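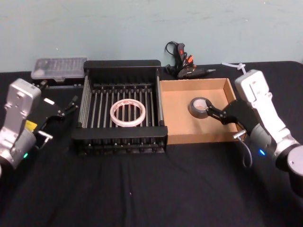
Does the new scoring method tell us the two-arm sorting policy is any better than the old one?
Not on what has been posted so far. The score went up, but the way of scoring changed in the same release, and the old policy was never rescored.

Ticket 123: success rate looks too good
Project: Nestalley
Opened by: Tshepo Mofokeng
Assigned to: Kumaresan Pisharody
Status: open

Tshepo, 09:40
The Rastik scorer decides success from the last camera view only. If a tape roll is inside the outline of the cardboard box, it passes. I can't see any check that the gripper has let go. A roll still held by the fingers over the box floor would count the same as one left there. I'd like to know how many of our passes are like that.

Kumaresan, 11:15
Fair question. The release check was in the Carrillo version and I thought it had been carried over. It hasn't. I reran the scorer on 8 episodes with the check put back and 2 of them changed from pass to fail.

Tshepo, 11:32
Eight is too few to say anything, and who picked them? Please don't quote a corrected rate from that. Also, what does it do when both the rack and the box are empty? I'd expect "no object", and I would not be surprised to get something else.

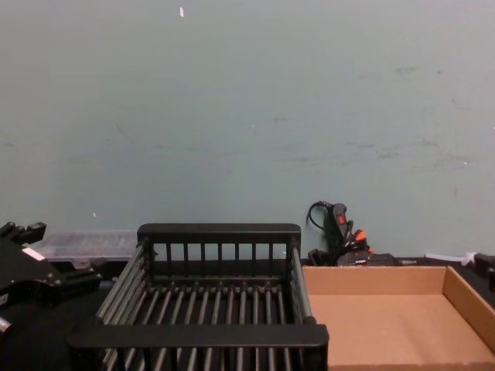 Steps agreed before this can be closed

1. Put the release check back and score the old policy and the new one with the same code.
2. Add "no object" as its own result, kept apart from pass and fail.
3. Pick episodes at random, with the list saved before anyone looks at the scores.
4. Take the success rate off the Zustow page until step 1 is done.

Kumaresan, 15:05
Step 4 done. Step 1 is running. I still think the new policy is better.

Tshepo, 15:10
It may be. Leaving this open.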